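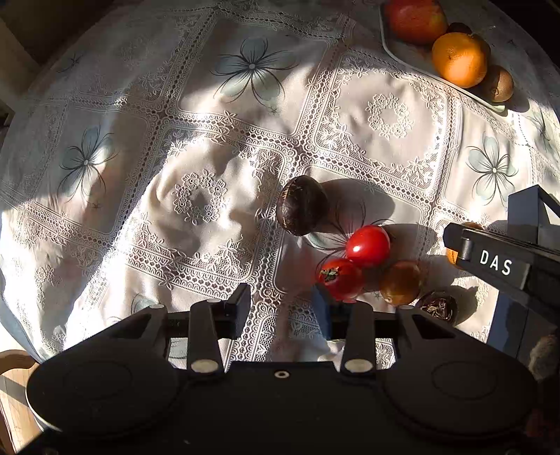 17/10/2019

**Iron gall ink, second batch**

OK, catching up the notebook before I forget what I did. Second go at the iron gall ink, and I'm a lot happier with this one than with the June batch (the one that went gray and then grew a hat of mold). If you only want the recipe, skip down to the numbers, I've put them in a list for once.

Galls are from the oak row out past Pullen. I went for the ones with no exit hole, on the theory that the wasp grub hasn't chewed through the good stuff yet. I've seen people argue both ways about whether that matters. I'm not going to test it, picking them over took most of an evening and I don't want to do it twice! They're smaller and harder than the last lot and they smelled more like pencil shavings when I cracked them.

Crushed them in the old mortar, not the nice one. Went for gravel, not powder. Last time I ground them down to dust and then could not filter the stuff for love or money – it clogged every coffee filter in the building and I ended up wringing it through a T-shirt. Gravel works fine. It just wants longer in the water.

- galls, crushed: 12 parts by weight
- ferrous sulfate: 5 parts
- gum arabic: 3 parts
- rainwater to cover, then topped up to the line on the jar
- soak: 7 days, lid on loosely, stirred whenever I walked past

The ferrous sulfate is the tub from Filline. It's got a bit of rusty brown on the top layer, so I scraped that off and used the green crystals underneath. Whoever used it last, please screw the lid down properly, it goes off in the air and then we're all making brown ink.

Order of things: strained the gall liquor first (two passes through cloth, one through paper), then dissolved the iron in a little warm water and poured it in slowly. It goes dark the second they meet and I will never get tired of that. Then the gum, which I'd had soaking overnight in its own cup. Don't throw the gum in dry. I did that in June and got frog spawn.

First writing test was straight away with the steel nib on Caron paper, the heavier one. Goes down a pale brownish gray, kind of disappointing, and then you turn around to put the kettle on and it's gotten darker behind your back. By the time I'd drunk the tea it was a proper blue-black. Edges are crisp. A tiny bit of feathering on the downstrokes if I lean on the nib, none if I don't. On the cheap copier paper it spreads all over the place, but so does everything.
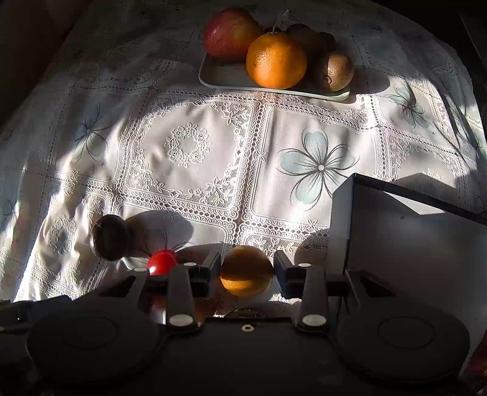
The other thing I wanted to know was whether it would behave in the dip pens and the reed pens both. Steel nib, yes, lovely. Reed pen, not so much. It runs off the reed in one big blob and then there's nothing left for the second letter. I think it wants more gum for that, so I've split off a small jar and stirred in an extra pinch to see. Labeled it REED in pencil. (Pencil on masking tape, because the last label I wrote in the ink itself and then spilled water on it before it had set. Lesson learned, sort of.)

Please, please don't put this in a fountain pen. I know there are modern ones you can buy that are meant for it, but this stuff has bits in it and plenty of acid left over, and it will eat the pen. I dropped a spare nib in a spoonful of the first batch and left it overnight, and in the morning it looked like something off a shipwreck.

Which brings me to the acid question. The Oketano handout says to balance the galls and iron so there isn't a lot of free iron left, as that's what chews up the paper years down the line. My proportions are a bit heavy on galls for that reason. I'd like to do the strip test on it properly but we're out of strips, so they're on the list along with more filter paper and a funnel that isn't cracked.

Fading: I've pinned up a sheet with half of it under black card and the other half facing the window. Same sheet has the walnut ink and the store-bought black on it for comparison. Don't move it, don't straighten it, don't use the card for something else. I'll look at it when the clocks have changed and again after the holidays.

Mold: added one clove to the main jar. Old recipes use wine or vinegar, and somebody's grandmother always swears by cloves, and cloves were what was in the cupboard. It does make the desk smell like baked ham. If the jar grows fuzz anyway I'll skim it off and try a splash of white wine in the next one. Storing it in the brown bottle with the cork, on the lower shelf, away from the bookcloth.

Cleaning up: the mortar is stained for good, I think. The sink came up with lemon juice and a lot of rubbing. My fingers did not, and I had to go to the dentist looking like I'd been fingerprinted.

Things to try next time, in no special order. Boiling half the galls and soaking the other half, same weights, and seeing which is darker. Leaving the strained liquor to go a bit moldy on purpose before adding the iron, which supposedly makes a blacker ink (and a worse smell, so that one's happening outside). Using the sticks and caps from the acorns too, as there's a whole bag of them going spare. And a batch with less gum for ruling lines, as the pen dragged a little on the long ones.

There's enough in the brown bottle for anyone who wants to have a go. Decant a little into one of the small pots and don't dip straight into the main bottle. Wipe your nib after. Gum arabic is nearly gone, so I'm ordering more with the strips.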